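Questions we get asked about toothpaste, whitening and the rest of it

Pukdale Dental Practice, Hurnavthorpe
Answers by Aslı Sezer, dental hygienist

Patients bring in adverts and ask whether the thing in the advert works. Mostly my answer is "show me the evidence", which disappoints people, so I have written the longer version down. It is general advice. If something hurts, bleeds or has come loose, ring the desk.

Do I need an expensive toothpaste?

I doubt it. For most adults the ingredient that matters is fluoride, and cheap tubes have it too. Look on the back for the amount in parts per million. Anything under 1000 is low for a grown-up, and I would ask why you are buying it. The front of the tube is advertising. "Advanced", "pro" and "total care" have no fixed meaning that I have ever been able to find.

What about whitening toothpaste?

It can shift some surface stain from tea, coffee and red wine. It does that mainly by polishing. It won't change the natural colour of the tooth underneath, and if a packet hints that it will, read the small print, where you will often find the word "appearance". Very gritty ones used hard and often can wear teeth down, and worn teeth tend to look yellower.

Charcoal?

I keep waiting to be shown a good reason. It is black, it makes a mess of the basin and it photographs well. Some charcoal pastes have no fluoride in them at all, so check before you swap.

My sister swears by oil pulling. Is she wrong?

She may well feel that her mouth is fresher. Swishing anything about for that long would probably do something. I have not seen proof that it prevents decay or treats gum disease, and I would be unhappy if she did it instead of brushing. If she does both, that is her own time. Please spit it in the bin, as oil is no friend to drains.

Is an electric brush better than a manual one?

A bit, for many people, and the timer is probably half the benefit. Someone careful with a manual brush will do better than someone careless with an expensive electric one. The models that talk to your phone don't impress me. I have yet to meet a patient whose gums improved on account of a graph.

You were rude about the Zuteo. Have you tried it?

I was, and I have. The Zuteo is the mouthguard-shaped brush that claims to do every tooth at once in a few seconds. I used one for a fortnight in May, then chewed a disclosing tablet. There was plaque left along the gumline, top and bottom, more than I would accept from a ten-year-old. One mouth is no trial, I know. The makers say 77 per cent of users "felt cleaner". I wrote to ask how many users that was and what they were comparing it with, and have had no reply.

How long should I brush for?

2 minutes, twice a day, one of those times being last thing at night. Most people think they are managing it. Try it with the kitchen timer once and see how you feel at the halfway point.

Should I rinse afterwards?

No. Spit, and leave it. Rinsing with water washes the fluoride away just when you want it to stay put, and the same goes for mouthwash straight after brushing. If you like mouthwash, have it at another time of day, after lunch for instance.

How much paste, and how often do I change the brush?

A pea-sized blob for adults and for children over three, a smear for under-threes. The long wavy stripe you see in adverts is there to sell toothpaste. Change the brush every three months or when the bristles splay, whichever comes first. Stand it upright and let it dry in the air. I wouldn't bother with caps or ultraviolet boxes.

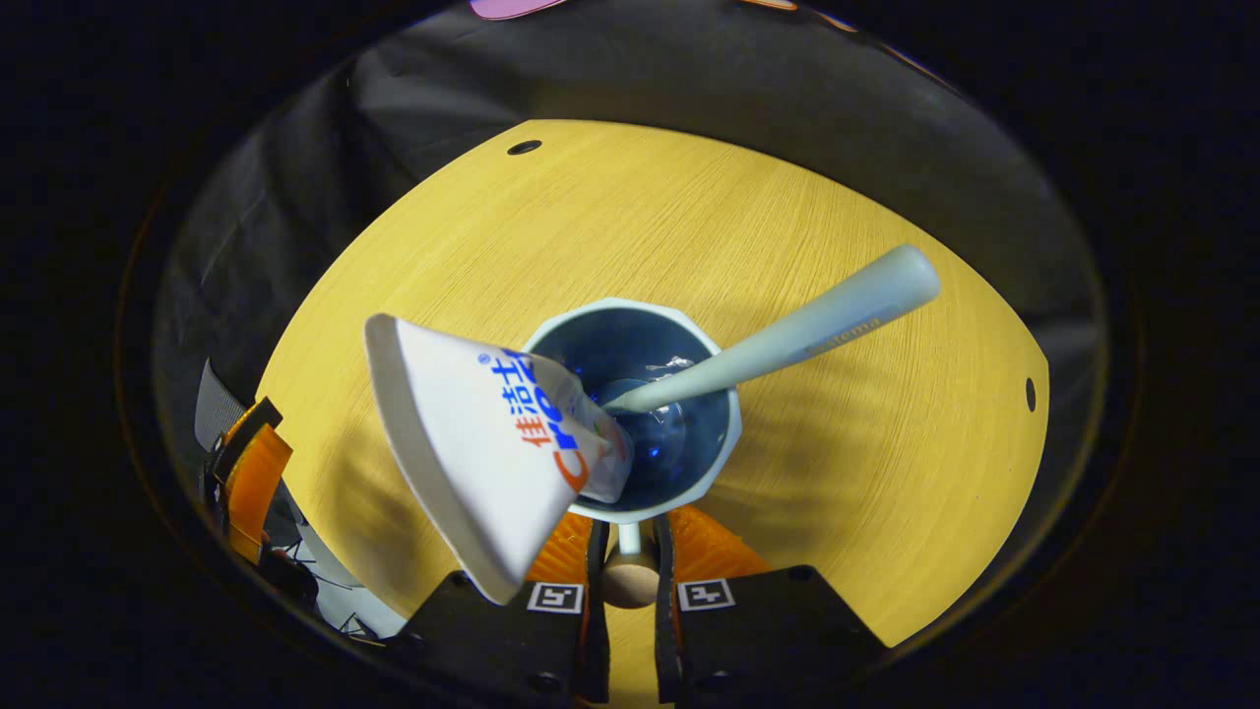 Is floss a waste of time?

The studies are weaker than my profession used to let on, I'll admit that. Little brushes that fit between the teeth have better support, if your gaps are big enough to take them. We can size them for you at a check-up — please don't force one in.

Can I get my teeth whitened at the beauty salon?

In the UK whitening is legally dental treatment, so it has to be done by someone on the dental register or under a dentist's prescription. Ask for the registration number. If the person gets cross at being asked, you have learnt something.

Do you sell toothpaste at the desk?

We used to stock Coşkun interdental brushes and stopped when the price went up. I would sooner you bought whatever is on offer at the supermarket. My late father-in-law used the same brand for 70 years and it was never once the fancy one.

When can I ask you something that isn't on here?

Friday mornings, by phone, between check-ups. Have the packet in your hand so that you can read me the back of it.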